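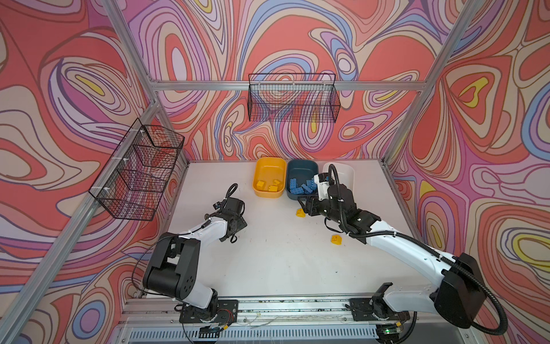
Cell log: loose parts on table at episode start, block sorting task

Status: open, waiting on second review
Opened by: Nosipho Ngubane
Assigned to: Josefien Van Hecke
Cell: Pindero
Procedure affected: Lellau start-state rule, section 2

Summary

Episodes in the block sorting set are being rejected by the start-state check. The rule says every part must be inside a bin before the operator presses start. In the rejected episodes there are blocks on the tabletop. The cell photo at the top of this ticket shows the same condition: two yellow blocks on the white surface, one in front of the dark teal-blue bin and one farther right beside the forearm of the right arm. Three more are in the yellow bin.

Expected

All yellow blocks in the yellow bin, all blue blocks in the teal-blue bin, both grippers open and parked behind the park line.

Observed

13 episodes flagged out of a batch of 300. All flags carry the same code, PART_OUTSIDE_BIN. No arm faults, no torque warnings, no dropped frames.

Notes, Ngubane

Checked the obvious first. Bin positions are within tolerance on every flagged episode. Lighting level is unchanged. The patterned wall panels were my first suspect, as salmon and cream areas have given us false part detections before, but the detector mask stops at the table edge and the flags are all inside the mask. These are real blocks.

Pulled the operator sheets. The flagged episodes all come right after an aborted run. On an abort the operator sends the arms home and starts again. The sheet has a line for "arms home" and a line for "bins seated." It has no line for the table.

Notes, Van Hecke

Agree on the cause. I don't agree that the fix is only a line on the sheet. Section 2 says "parts shall be returned before start." It does not say who returns them or what state the arms must be in while it is done. I asked at shift change and got two answers. One operator returns blocks by teleoperation. The other reaches in by hand with the motors enabled and the arms holding position.

The second method is a problem regardless of the data. A loose block beside the right forearm puts a hand between the arm and the wall. The arm holds position under power, and a stale command in the queue will move it. Treat this as the main finding. The rejected episodes are secondary.

Steps taken

1. Stopped recording on Pindero. The other cell stays up; its sheet was already amended.
2. Cleared the command queue on abort in software. Before this change the queue kept its last target for up to 900 ms after the abort signal. Tested on the left arm, then the right. No motion on re-enable in either case.
3. Added a lockout step ahead of any hand entry: motors off at the panel, status read back as disabled, then reach in. The green light on the board below the rail is a board power light. It does not report motor state and must not be used as the readback.
4. Added "table clear" to the reset sheet, after "arms home" and before "bins seated."
5. Marked the flagged episodes as excluded. They are kept on disk for the detector people.

Proposed wording for section 2

"After any abort, the operator shall return all parts to their bins before start. Parts may be returned by teleoperation, or by hand with motors disabled and the disabled state confirmed on the panel. Hand entry with motors enabled is not permitted for any reason, including a single part within easy reach."

Questions still open

Firnora wants the wording to cover the wire baskets as well. The baskets are outside the task area but inside the arms' reach, so I would include them -- Josefien to confirm the reach figures for the left wall first.

The start-state check only looks for parts outside the bins. It does not look for a part in the wrong bin. Separate ticket.

Cable slack on the right wrist came up during the walkaround. The corrugated cable arcs over the white bin and could hide a block from the overhead view. A side view would cover it. Not blocking this ticket, but the detector result for the white bin should be treated as low confidence until someone checks.

Update, Van Hecke, 14:20

Reach figures confirmed, baskets included in the wording. Sent to Pretorius for second review. Pindero stays down for recording until the new sheet is posted at the cell and both shifts have signed it.

Related tickets

Part in wrong bin passes start-state check
False part detections on patterned wall panels
Reset sheet: add signature line for second shift
Wrist cable routing, right arm
Panel status readback slow after motor disable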